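Fastenings and the Small Fashion House: The Lustine Outerwear Collection
Speaker notes, Vistmont Study Programme
Version of 1 November 2021
Speaker: Krystyna Adamczyk, Dress and Textiles

Opening

Welcome the audience on behalf of the Vistmont collection. Note the fire exits and ask that telephones be silenced. Questions will be taken at the end, except for requests to repeat a name or a spelling, which may be made at any time.

The subject of the talk is the outerwear of Lustine, and in particular the zips, studs, buckles and hooks with which the firm closed its coats. The label is better known for its cloth. Most published writing deals with the waxed cottons and the heavy wool from the Michalski mill, and passes over the fastenings in a sentence. The collection now holds enough garments to allow a proper comparison.

State the size of the holding: 108 garments, of which 96 are coats or jackets. The remainder are trousers, two capes and a small number of unfinished samples. The paper records that came with them are still being listed and should not be quoted from without checking with the department.

Slide 2. The founding of the label

Lustine was set up by Roman Zawadzka, who had trained as a pattern cutter and had no background in selling. For the first four seasons the firm had no shop of its own. Coats were shown by appointment in a rented room above a stationer's, and orders were written into a ledger by hand. The ledger survives and is one of the most useful items in the gift.

Point out that Zawadzka drew every pattern himself until the sixth season. After that he worked with two assistants, and it becomes harder to say who was responsible for a given design. The labels do not help. They carry the name of the house and a size and nothing else.

Pause here. If the audience includes students, mention that the ledger may be consulted by appointment.

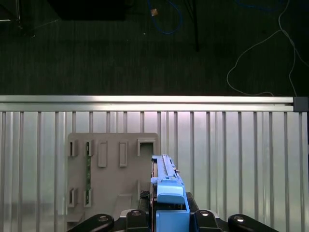

Slide 3. Where the fastenings came from

The early coats use stock parts, bought in small lots from a supplier of luggage fittings in Flarnemov. This accounts for the weight of the buckles, which were made to hold a trunk strap and are far heavier than any coat requires. Several of the first coats show strain at the point where the buckle is sewn down, and in three cases the cloth has torn and been mended from behind.

The ledger shows that Zawadzka knew of the fault. A note against the second season reads "double the facing", and from that date an extra layer of cotton is found under every buckle. The buckle itself was not changed.

Zips were bought separately. The first were plain brass with a cotton tape. A coarser zip with larger teeth appears in the third season and was kept for the life of the label. It is the quickest way to date an unlabelled coat, although repairs must be ruled out first, as many owners had zips replaced by local tailors.

Slide 4. The June coat

This is the best-known Lustine garment and will be familiar to many of those present. It takes its name from the month in which it was first shown, which was an odd time of year to offer a lined wool coat. Roughly 400 were made, according to the ledger, though the entries for one season are incomplete.

The front closes with 13 studs set in a single line from collar to hem. Ask the audience to look at the spacing. The studs are closer together at the chest and further apart below the hip, so that the wearer can walk with the lower part open. Later copies by other firms space the studs evenly and do not hang in the same way.

The collection has the June coat in black, navy and a dark green. The black has a plain weave lining. The green has a twill lining and may be a shop sample. Do not state this as settled, as the question was left open when the coat was catalogued.

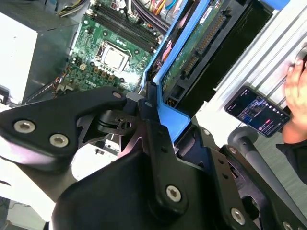 Zawadzka preferred that a fastening should be left in plain sight. He disliked the covered placket, and there is only one in the whole holding. On the black coats he used bright studs, placed them in pairs at points of strain, and left the cloth around them bare of stitching or trim. The effect relies on contrast and on close spacing, and it can be found well outside dress: the two large silver screws set side by side on the flat black bracket are read first by the eye, before the shape of the part they hold. On the coat, the pair of studs at the collar does the same work. It draws attention upwards to the face and away from the heavy hem.

Allow a moment for the slide to be studied, then pass round the loose stud and the length of zip from the handling box. Remind the audience that the coats themselves may not be touched.

Slide 5. Care and storage

Metal fastenings present the main difficulty in keeping these garments. Brass will mark pale wool if the two are pressed together, and the plated studs lift at the edges when damp. Each coat is therefore stored on a padded hanger with acid-free tissue laid between the fronts. Zips are left open by a hand's width. Studs are never closed in store.

Polish is not used. Some donors polished the buckles before making their gift, and a white residue can still be found in the stitching of those coats. Members of the public who own a Lustine coat are advised to wipe the metal with a soft dry cloth and to leave the rest alone.

If time is short, omit the following paragraph.

The waxed cottons need separate handling. They should not be folded, dry cleaned or hung against an untreated wool. Re-waxing is a matter for the owner, but it will reduce the interest of the garment to a collection, and the department asks to see any early example before the work is carried out.

Slide 6. Further work

The listing of the paper records will continue. The department wishes to trace invoices from the Flarnemov supplier, and to hear from anyone who worked in the cutting room after the sixth season.

Thank Roman Zawadzka for his gift and for his patience in answering letters. Take questions. Handling box to be returned to the desk and checked against the list before the room is cleared.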